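Robots at Open Day: How a Machine Learns Its Way Around a House

Age group: 9 to 12
Topic: robots, simulation, sensors

Each February the Sodby workshop opens its doors to school groups. The visit takes a morning. It has two parts: one on computer screens and one on the workshop floor with a moving robot. These notes explain what the visitors see in each part and what the main words mean.

What is a simulation?

A simulation is a pretend place that runs inside a computer. It has rules that copy the rules of the real world. If a cup is pushed off a shelf in the simulation, the computer works out how it should fall. Weather forecasters use simulations. So do people who design bridges and airplanes.

The Sodby simulation is called Tarkano. It contains rooms, furniture and small objects. It also contains a pretend robot. The pretend robot has a pretend camera, and the computer draws what that camera would see from where the robot is standing. Each drawing is called a render.

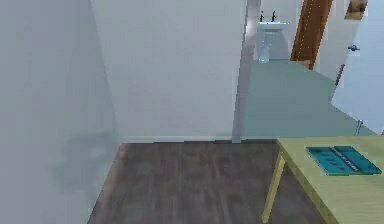 A robot that works in a house has to answer a simple question many times a second: where can I go? To answer it, the robot's program sorts each render into parts. Floor is a part it can drive on. Walls and furniture are parts it must go around. The sorting is harder than it sounds, for floors do not all look the same. The dark brown wooden floor stops at the doorway, and the floor in the room with the sink is a pale teal-green. A program that had learned "floor is brown" would treat the second room as a place it could not enter. It has to learn that both colors can be floor. The tray on the table is blue-green too, but it is much darker than the floor and it is up on a tabletop, so color alone is a poor guide. The program also needs shape and height.

How does the program learn?

It learns by practice. The computer places the pretend robot in a room and gives it a job, such as "go to the next room." The program tries a move. If the move brings the robot closer to the goal, the program scores points. If the robot bumps into something, it loses points. Then it tries again. In the screen demonstration, visitors watch a program that has practiced the same job 1182 times. The first tries and the latest tries are played next to each other on 2 screens.

Why use a pretend house at all?

A real robot is slow and heavy. It needs its battery charged, and it can damage a door or be damaged by one. A pretend robot can crash all day and be put back at the start with one key. The computer can also change the room between tries. It can move a table, repaint a wall or make the light dimmer.

A simulation does leave things out. Real floors have crumbs, rugs and loose socks. Real wheels slip. When a program moves from the simulation to a real machine, it usually makes new mistakes. Engineers call this difference the reality gap.

The workshop floor

The real robot is called Enex. It has 2 driving wheels, one camera and a bumper that stops the motors when it is pressed. It follows a course laid out with panels and chairs, and it can carry up to 12 pounds.

Visitors stand behind the yellow line while Enex is moving. The red button on its back cuts the power. Staff show the button at the start of the demonstration.

Words to know

Render: a picture drawn by a computer.
Sensor: a part that measures something, such as light, distance or touch.
Obstacle: anything the robot must go around.
Reality gap: the difference between a simulation and the real world.

Try it at school

Draw a plan of your classroom on squared paper. Shade every square a robot could not drive through. Mark a start and a goal, then write directions using only "forward," "left" and "right." Swap with a partner and follow each other's directions exactly as written.

School groups are seen on Monday mornings in the Du Plessis building. Bring the plan of your classroom, as it is used in the first activity.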